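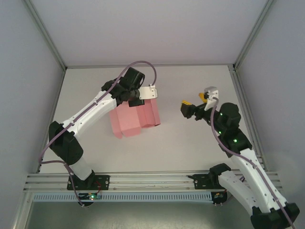 What is working capital? It's the money a business has tied up in day to day running: what it holds in cash, stock and unpaid customer invoices, minus what it has to pay out soon.

CHAPTER 6
Cash, Stock and Who Owes Whom

Before you start: have Chapter 5 (the income statement) fresh in your mind. If it isn't, reread the section on credit sales. You'll need a calculator and one sheet of scrap paper.

Key terms: current assets, current liabilities, receivables, payables, inventory, cash conversion cycle, overdraft.

6.1 A profitable firm with no money

Povton makes shelf brackets. Small firm, steady orders, decent margin. In December the owner, Carola Hinrichs, looked at her income statement and saw a profit for the year. Then she looked at the bank balance. $94.

Wages due the same week.

How does that happen? Quick version: she had sold plenty, but on 60-day terms. Steel supplier wanted paying in 14. She'd also filled the back half of the building with finished brackets, becuase a big customer had hinted at a big order. The order was late. The profit was real. It was sitting on shelves and in other people's bank accounts.

Most students read this the first time and think somebody made a mistake in the books. No mistake. Go back to Chapter 5: a sale counts as revenue when the goods are delivered, and the cash can come much later. The income statement doesn't care about the gap. Your landlord does.

Carola got through it, by the way. She phoned her three slowest customers and offered a small discount for paying right away. Two took it. We'll do the arithmetic on those discounts in 6.5, and you'll see they were expensive.

6.2 Current assets and current liabilities

"Current" in accounting means inside one year, or inside one normal operating cycle if that's longer. Shipbuilders and whiskey makers have long cycles. Most firms in this book don't, so use a year.

Current assets, in order of how fast they turn into cash:

Cash and bank balances
Receivables (customers who haven't paid yet)
Inventory (raw materials, half-finished goods, finished goods)
Prepaid items, such as rent or insurance paid ahead

Current liabilities, no special order:

Payables (suppliers you haven't paid yet)
Wages and taxes owed
Overdraft and short loans
Deposits from customers for goods not delivered

The last one confuses people. A deposit is cash in your bank, so why is it a liability? You owe the customer either the goods or the money back. Until you deliver, it's a debt.

Formula, write it down:

Working capital = current assets − current liabilities

Try it with Graltus, a two-person repair shop. Current assets $3,494. Current liabilities $1,303. Take one from the other and you get $2,191. Positive, so on paper the shop can cover what falls due. On paper. The formula says nothing about when. If most of the $3,494 is spare parts and the $1,303 is rent due tomorrow, there's still a problem.

Same figures as a ratio: 3,494 divided by 1,303, a bit under 2.7. This is called the current ratio. More in 6.4.

6.3 The cycle

Cash goes out for materials. Materials become goods. Goods become invoices. Invoices become cash. Then round again. The time from paying the supplier to getting paid by the customer is the cash conversion cycle, and you'll be calculating a lot of them.

Days inventory is held
plus days receivables are outstanding
minus days payables are outstanding

Take Tetex, which buys cloth and sells work aprons. Cloth and aprons sit for 40 days altogether. Customers take 35 days to pay. Tetex pays its own supplier after 30. So 40 plus 35 minus 30, 45 days. For 45 days Tetex has to find the money from somewhere else: owners, a bank, last season's profit.

Can the answer be negative? It can. A grocery store sells milk in two days, gets paid at the register, and pays the dairy a month later. The supplier is funding the store. Nice position to be in, hard to get if you're small. The dairy has its own cycle to worry about, and its next to impossible for both sides to win on the same invoice.

Common slip: adding payables days instead of subtracting. Every year. Check your sign before you hand anything in.

Margin note. Growth makes the cycle hurt more. If Tetex doubles its orders, it has to pay for twice the cloth, weeks before the first new customer pays. Fast-growing firms run out of cash all the time. Henrik Reinholz lost his first business, a bike parts wholesaler, in its best sales year.

6.4 What's coming in this chapter

Next section: the current ratio and the quick ratio, with the inventory argument (should you count it or not?). After that, setting credit terms, chasing late payers, and what a discount really costs as a yearly rate. Section 6.6 is the long case, Lindemann, with a full set of statements. Leave a whole evening for it.

Warm-up, do these now

1. Karabo Modise runs a print shop. She collects a $1,000 deposit for a job she hasn't started. Which current asset goes up? Which current liability? What happens to working capital?

2. Svenja Ackermann sells $1,000 of old stock for cash, at exactly what she paid for it. Does working capital change? Does her ability to pay wages on Friday's payroll change? Careful, two different answers.

3. Rework the Tetex figures with customers paying in 20 days. Then with the supplier demanding payment in 10. Then both together.

Answers to 1 and 2 are at the back of the book. Number 3 gets used again in 6.5, so keep your working.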